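Chapter 2
Working with Artificial Stems

Last updated: August
Print this page | E-mail this page

Most arrangements go wrong before the first stem is cut. The table is crowded, the heads are pressed together, and the arranger picks up whatever is closest. This chapter covers the work that comes before arranging: unpacking, sorting, opening out and laying down. Chapter 3 takes up containers and foam.

Start with a clear, pale surface. A white table shows color well, and dark leaves that have come loose are easy to find on it. Wipe it first. Lint clings to fabric petals and is hard to pick off later.

Artificial stems are shipped flat. When they come out of the carton the florets are creased and the leaves are folded against the stem. Open each head by hand, working from the outer petals toward the middle. Roses need little of this. Hydrangeas need a good deal, as each head is made of many small florets and one side is usually crushed.

Next, check the leaves. On many stems they are pushed on separately and will slide or fall off. Push them back to just below the bloom, or set them aside with any short sprigs of greenery. Loose pieces are useful at the end for filling gaps – do not throw them out.

Lay the stems on the table with space between them and sort by kind. In the Vestia workroom, where Arnaldo Quintela taught for 16 years, beginners were given red roses and blue hydrangeas only. He held that two kinds were enough to learn spacing, height and balance, and the exercises in this chapter follow his plan.

Lift each flower by the stem, close under the bloom. Held there, a rose keeps its face up and the long stem hangs free, so its natural curve can be seen. A flower lifted by the petals will pull apart sooner or later.

A shallow basket is handy for flowers that are not in use. Long stems can be laid across it at an angle, with the heads resting at one end. Keep roses and hydrangeas in separate baskets if there is room.

Allow 30 minutes for Exercise 2.1. Do not cut any wire yet.

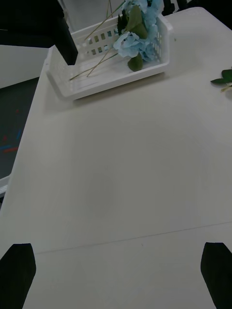
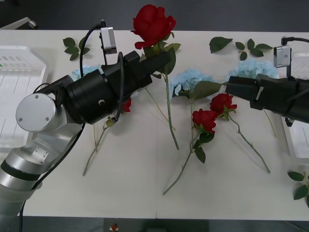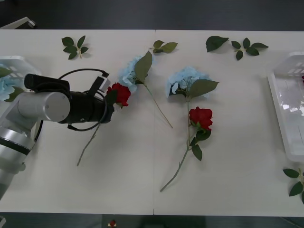 Fig. 2.1 Artificial flowers on the worktable. First picture: hydrangea in a white basket. Second and third: red roses and pale blue hydrangeas.

Copyright Fernico Course Books. Contact the editors | Back to top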